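Branirness Tapley 2
Grasp planning and task control software for two-finger grippers

Overview

Tapley 2 plans and runs pick, lift and place tasks on arms fitted with a two-finger gripper. It takes input from one fixed camera and one wrist camera and sends joint targets to the arm controller. It is meant for labs and small integrators who work with household objects and don't want to build a grasp planner from scratch.

The software runs on a single workstation. A licence covers one arm and two cameras. Extra cameras can be added, but the planner only uses two at a time.

What is in the package

Tapley Core - the planner and the task runner.
Tapley View - live display of both camera streams with the current grasp candidate drawn on top.
Utulau - the object library, with 238 kitchen and tableware models. Users can add their own.
Mulel - log replay. Every run is stored and can be stepped through afterwards.

Kitchen set

The kitchen set is the standard set of tasks we use for release testing. It covers lids, pots, plates and small food items. Clear lids are handled by a separate grasp routine that looks for the knob first and ignores the glass, as depth readings through glass are not reliable. 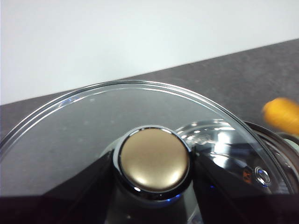
Lid task, wrist camera, fingers either side of the knob.
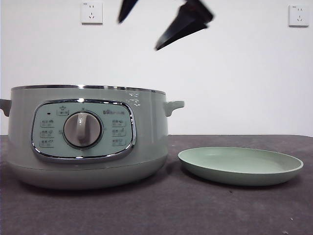
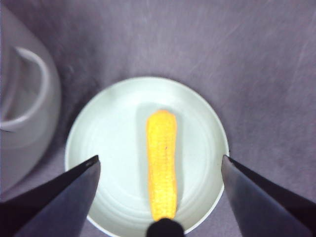
Trinidad Benítez writes that the knob routine worked on her own lids once she had set the finger width by hand, but that replay in Mulel gets slow on long runs and she would like to be able to cut a log into parts. Log splitting is planned for version 2.1. Until then, long tasks can be run as separate jobs under one project name.

Planning and control

Grasp candidates are ranked on reach, finger clearance and distance to nearby objects. The default is 40 candidates per object and the upper limit is 120. Raising the number gives better results on crowded tables and makes planning slower. On a plate with one item, the default is enough.

Finger width, approach height and closing speed can be set per object or left to the planner. Values set by hand are kept when the library is updated.

If the two cameras disagree on where an object is, the runner stops above the table and asks for a new view. This can be switched off in the task file - we don't advise it for glass.

Requirements

64-bit Linux workstation with a supported graphics card
Two colour cameras, one fixed and one at the wrist
Arm controller that accepts joint targets over Ethernet

Price

Single licence, one year of updates: £1,633 excluding VAT
Teaching licences are priced on request. Contact Liliana Palumbo at the Branirness sales desk.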